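I caught the lead designer of Irdale over coffee, 30 minutes before the new fighter, Natik, went live, and wow, did we talk fast! "She's a grappler who hates standing still," he told me – and yes, I mained her all night.

Her throw was rebuilt 33 times. "Players kept escaping it on frame 4, and I kept losing to my own testers," he laughed.
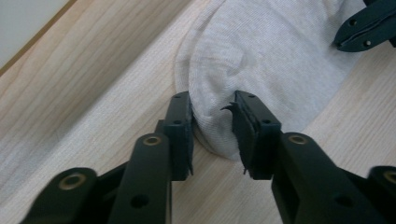 I asked about Purba, the swamp stage, and he grinned. "Wait until you see it in the rain." Ranked play opens in January, and I'm so ready!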